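# 关于 Irnel

Irnel 是一家做国际新闻编译和军事术语服务的小公司,主要产品是中文周刊《Astov》和在线术语库 Jinalen。我们的读者大多是翻译、编辑、国际关系专业的学生,还有一部分是需要定期了解海外防务动态的企业研究人员。

本页介绍公司的业务、编辑规则、订阅方式和联系办法。
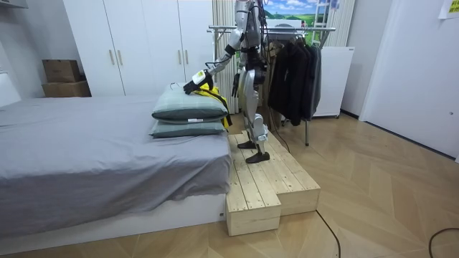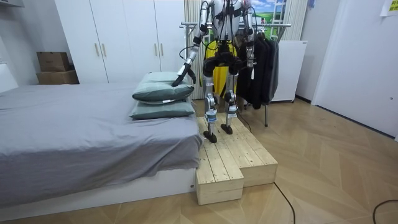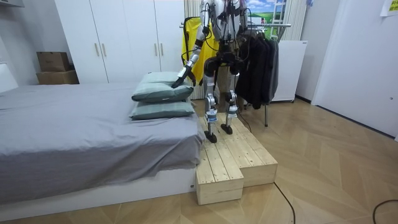
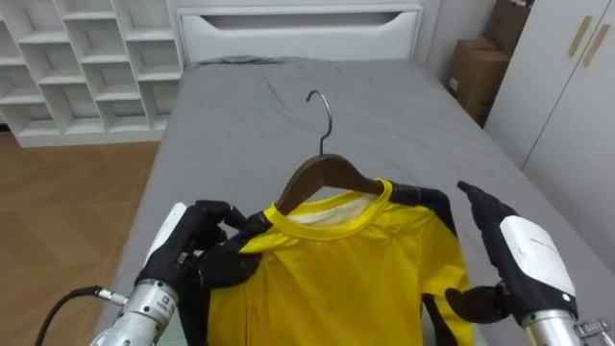

*前三张:站在床边木台阶上的人形机器人,夹爪搭在上面那只枕头的上缘。第四张:套在衣架上的黄色短袖运动衫。*

## 公司的由来

Irnel 最早是一个译者之间互相校稿的小组。当时大家各自给不同的媒体供稿,经常遇到同一个问题:一篇外电里提到某种飞机、某级军衔或者某个基地,不同的中文稿子给出不同的译法,读者看了以为是几件事。小组开始把碰到的词记在一张共用的表格里,每条附上原文出处和选用理由。表格越来越长,后来改成数据库,就是现在的 Jinalen。

《Astov》的出现晚一些。术语表做起来以后,有读者来信问,能不能看到这些词在完整的报道里怎么用。我们于是挑选当周的外电和公开文件,编成中文,每期附词条。第一期是在六月发出的,只有几页,用邮件附件寄送。

公司现在设在 Ķēniņš 楼内,编辑部和术语组在同一层。没有对外营业的门市,来访请提前写信。

## 我们做什么

### 《Astov》周刊

每期篇幅固定为 21 页,以电子版发行。内容以军事基地、边境安全、维和行动、装备采购和军费预算为主,兼顾与之相关的外交和地方政治。选题时优先考虑中文报道较少的地区,例如萨赫勒地带、高加索和南太平洋岛国。

周刊里的稿件分三类:

- **编译稿**:依据外文报道或公开文件写成,文末列出全部来源。
- **背景稿**:交代一件事的来龙去脉,由编辑部自己撰写,通常配有时间表。
- **词条**:解释当期出现的术语、缩写和地名,并链接到 Jinalen 的对应页面。

我们不做突发新闻。周刊从截稿到发出需要一段时间,急着看当天消息的读者应当去看通讯社。编辑部的工作放在核对上,例如一座机场的跑道是新建还是延长,一笔拨款是已经批准还是仍在申请,外电里有时写得含糊,中文里却必须选一个说法。遇到无法确定的情况,我们会在稿件里直接写明“来源未说明”。

### Jinalen 术语库

目前收录词条 3000 条,英汉对照,部分条目附有法文和俄文。每条包括推荐译名、其他常见译名、例句和来源。有些词没有统一译法,我们把几种都列出来,说明各自在哪里通行。

术语库对个人用户免费开放检索。批量下载、接口调用和定制词表属于收费服务,具体范围在合同里约定。

词条由提交人起草,经两名编辑分别审阅后上线。两人意见不一致的,暂时标为“待定”,仍然可以检索到,但不建议直接引用。

### 编译和审校服务

我们接受出版社、研究机构和企业的委托,承担防务、航空和国际政治类文本的翻译与审校。常见的委托有年度报告、会议文集、装备手册中的非涉密部分,以及纪录片字幕。

不接受的委托包括:来源不明或带有密级标记的文件,要求隐去来源的稿件,以及要求按既定结论改写事实的稿件。客户如不确定材料是否合适,可以先发目录或节选给我们看。

### 新闻阅读课

课程面向已有一定英语基础的成年学员,教材取自《Astov》用过的外电原文。课上逐段读一篇报道,讨论标题的时态、消息来源的写法、数字和单位的换算,以及“官员称”“据信”“据报”这几种说法在原文中的区别。

每年开两期,全部在线授课。课后作业是一篇短编译,由编辑批改后退还,不打分。课程不发证书,也不与任何考试挂钩。

## 编辑规则

下面几条适用于公司的所有出版物。

**来源。** 每篇稿件都列来源。只有一个来源的消息,在正文第一段就说明。匿名消息人士的话可以使用,但必须保留原文对其身份的描述,不能为了行文顺畅把“一名不愿具名的官员”改成“官方”。

**地名和人名。** 地名先查官方译名手册,手册没有的,按当地语言发音译出,并在首次出现时附原文。人名同样处理。公司内部约定,同一期里不得出现两种译名。

**数字。** 原文用英尺、英里和磅的,换算成公制,必要时括注原数。金额保留原币种,一般不折算人民币,除非整篇讨论的就是价格比较。

**称谓。** 对武装组织的称呼以中性说法为先。原文引用某国政府的定性时,写明是哪一方的说法。

**图片和地图。** 地图由编辑部依据公开资料绘制,图例下方注明资料日期。边界有争议的地区,图上用虚线。

**更正。** 发现错误后,在下一期的最后一页刊登更正,写清原句和改正后的句子。电子版原文同时修改,并在文末加注。术语库的修改记录对所有用户公开。

## 经费

公司的收入来自订阅费、术语库授权、委托编译和课程学费。《Astov》不登广告,也不接受装备制造商或其代理机构的赞助。委托客户与周刊选题之间没有关联;如果某篇稿件涉及我们正在服务的客户,文末会注明。

## 订阅

周刊可以按季度或按年订阅,付款后从下一期开始寄送。过刊可以单独购买。高校图书馆和研究所适用机构价格,一个机构账号可供馆内读者共同使用,校外访问需由图书馆开通。

电子发票在付款后开具,抬头和税号请在下单时填写。需要纸质合同的单位,请把盖章要求写在备注栏里。

退订请在下一个计费周期开始之前提出,已经寄出的各期不退款。

## 供稿和提交词条

我们长期接受外部译者的编译稿。投稿前请先寄选题和原文链接,编辑部同意后再动笔,以免重复。采用的稿件按字数付酬,署名方式由作者决定。

提交词条不需要注册。请写明原词、建议译名和至少一处出处,最好附上完整句子。只有一个孤立的缩写,往往没有办法判断它指的是什么。对已有词条有不同意见的,点页面底部的“提出修改”,填写理由即可。

我们不常招聘全职人员。有职位时会登在本站的“通知”栏,不通过中介。

## 联系

编辑部、术语组和订阅部分别有各自的信箱,地址见“联系方式”页。更正和版权方面的来信请寄编辑部,并在标题里注明期号。转载《Astov》的稿件需要书面许可;引用 Jinalen 的单个词条不需要许可,注明名称和查询日期即可。

本页更新于2025年2月11日,星期二。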